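About Prilico

Prilico is a small language school in Ollthorpe, up the stairs from the Akinola bakery, and we teach evening classes to grown-ups who thought they'd missed their chance. Spanish and Italian came first, then Portuguese, and last August we added Welsh, which filled up faster than anything we've ever put on the board!

We keep groups small, 18 people at the very most, and everyone talks in the first lesson. It's a bit noisy (a lot noisy, on Italian nights) but we love it, and you'll be ordering a coffee and grumbling about the weather before you've opened a grammar book. Lessons last 45 minutes, then there's a break with tea, then we go again until half past eight.

Last year 191 people studied with us. Some wanted to chat with their in-laws, some were off walking in Galicia, and a good few just fancied an evening out of the house. All of that is fine by us. We don't set tests unless you ask for one, and you can move up or down a level in the first 3 weeks without paying anything extra.

We also run a lending shelf of novels, comics and cookery books, and a film night each month at the Andico hall across the road. Friends and family are welcome at those, whether they speak a word or not.

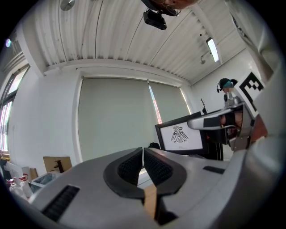 Andrea wrote to us after her first term of Portuguese to say that she'd finally managed a whole phone call with her mother-in-law, and that she was already signed up for the next level.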